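Newsletter > Spring issue > Moving house

Six months of boxes

I moved out of the flat on Jistitz Road in September, and I'd like to be able to tell you that I was unpacked by Christmas. I wasn't. There is still a stack behind the sofa, and one of the boxes in it has become the place where I put my tea. Several of you wrote in after the last issue to ask how the big downsizing was going, so here goes.

The first thing I got wrong was the size of the boxes. I ordered the largest ones going, because fewer boxes sounded like less work, and then I filled three of them with books. My brother-in-law tried to lift one and made a noise I'd rather not hear again. Books go in small boxes! Big boxes are for duvets, cushions, lampshades and that coat you haven't worn for years but can't quite part with.

The second thing was the labels. I wrote "misc" on far too many, and by the end I was just writing "more misc" and hoping for the best. If you only take one bit of advice from me, write down something you'd really go looking for. "Kettle, good scissors, phone charger" is a label. "Kitchen 4" is a lucky dip.
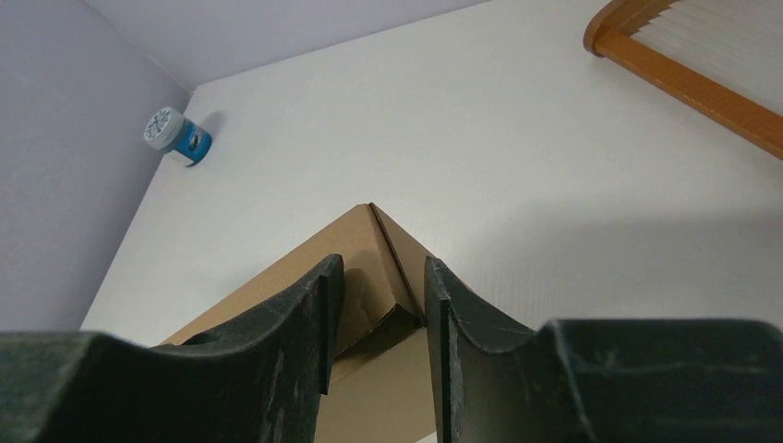
Petronella Fourie
Members' news editor

I also put the labels on the top, where you can't read them once another box is sitting on it. My friend Mei-kuen Au has moved more times than anyone I know, and she writes on two sides and leaves the top blank. She keeps a notebook as well, with a page for each room, and I laughed at her for it right up until I spent a whole evening hunting for the tin opener (it was in with the bath towels, and I have no memory of doing that).

Then there's the question of what to do with the cardboard afterwards. The recycling lorry in Isunmont won't take it unless it's flat and tied, and mine had so much tape on it that flattening one was a proper wrestling match. A lady from Botha Street took a good pile off my hands for her allotment – she lays it under the bark chips to keep the weeds down – and the rest went to a young couple who were moving out to Arkeck the week after.

If you've got a move coming up and want some boxes, drop me a line at the usual address. They're a bit tatty and most of them say "misc", but the bottoms are sound. I'll need the one behind the sofa for a while yet, at least until I buy a side table.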